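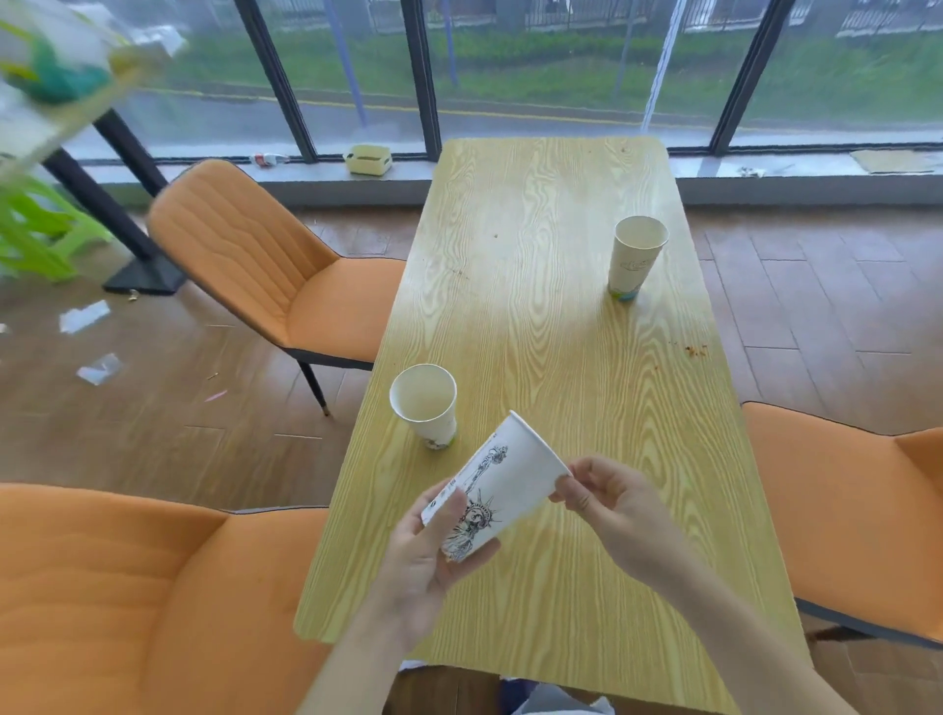

纸杯三只,手里这只印着自由女神像

版块:茶水间与办公杂物
主题:用过的纸杯,卷边到底要不要拆开?

楼主 bryn_holst
大家好,我的中文是后来学的,写得不顺的地方请多包涵。
我们公司的休息区有一张浅黄色的木桌,木纹很明显,配橙色的椅子。我收拾桌子的时候有一个习惯:把纸杯横过来,一只手托住杯底,另一只手捏住杯口的卷边,慢慢拉开,然后把杯子压平,再叠起来。这样垃圾袋可以装很多。
同事 Oddur 认为这是浪费时间。他说直接把杯子一个套一个就可以了。我想请教各位,你们是怎样处理的?另外,杯口卷边那一圈特别硬,有没有比较省力的办法?

2楼 纸箱老陈
套起来就行,我站你同事。我们这里一个月用掉3586只杯子,都是我登记的,如果每只都拆,我就不用上班了。

3楼 半糖去冰
不同意楼上。套杯子的前提是杯子一样大。我们办公室的杯子是几家店混着来的,有高有矮,套到第三个就歪,里面剩的咖啡还会挤出来,流到手上。压平至少没有这个问题。

4楼 Meka小号
先把椅子擦了吧,哈哈。橙色椅面最怕咖啡。我家的也是这种波浪绗缝的靠背,碎屑掉进线缝里很难弄出来,要用软毛刷顺着线刷。

5楼 bryn_holst(楼主)
回复4楼:谢谢提醒!桌上也有一些棕色的食物碎屑,在靠边的地方。我通常先用干的纸巾把碎屑收到手心,再用湿布擦桌子。以前我直接用湿布,结果碎屑变成泥,越擦越宽。
回复2楼:3586只我确实做不到。我们这边一天大概没有那么多,所以我才有时间。

6楼 oddur_b
我就是那个同事。先说明,我没有反对压平,我反对的是先拆卷边。杯子放在地上踩一脚,两秒钟。

7楼 bryn_holst(楼主)
踩一脚以后地上有咖啡,是谁拖的地?

8楼 oddur_b
……好吧,我拖过一次。

9楼 维纳杯友
说一个技术上的。卷边硬是因为纸在那里绕了好几层,你从侧面的接缝处下手会容易很多。杯身有一条竖的搭接缝,找到它,用拇指指甲在缝的顶端顶一下,卷边松开以后再往两边拉。从别的地方硬拉,杯身会先撕破,卷边还在。

10楼 半糖去冰
试了9楼的方法,有用。不过我试的是薄杯。双层的那种还是很费力,我放弃了。

11楼 Trendach
你们舍得扔?印自由女神那种线稿的杯子,我会留下来放笔。洗一下,倒扣晾干,现在柜子里有将近200只,各种图案都有。我太太的意见比较大。

12楼 纸箱老陈
200只,那个不叫收藏,那个叫库存。

13楼 Trendach
我一只一只洗过的,请尊重。印得细的线稿最好看,整面铺颜色的反而容易显旧。杯底带一圈绿蓝色的我也喜欢,可以按颜色排。

14楼 阿贝不喝茶
插一句,很多地方的纸杯里面有一层淋膜,不能和普通废纸放在一起。楼主拆之前最好问一下物业收不收。如果最后都是进其他垃圾,拆不拆只影响袋子的体积。

15楼 bryn_holst(楼主)
谢谢14楼,这个我真的没有想到。我去问了物业,答复是纸杯进其他垃圾,单独收的点要走到11号楼那边。所以我的目的只剩下省袋子。
按9楼的方法,我把杯子都压平了试一次,一个袋子装了96只,还可以扎口。不压的时候,袋子很快就鼓起来了。

16楼 oddur_b
96只我承认。但是时间呢?你没有写时间。

17楼 bryn_holst(楼主)
时间是我喝茶休息的时间,不算公司的。

18楼 维纳杯友
同意楼主,撕杯子很解压的。提醒一下,杯里有剩的要先倒掉,不要横过来以后才想起来。

19楼 Meka小号
所以软毛刷买了没有?

20楼 bryn_holst(楼主)
买了,还没有到。到了以后我先刷左边那把椅子,再来回帖。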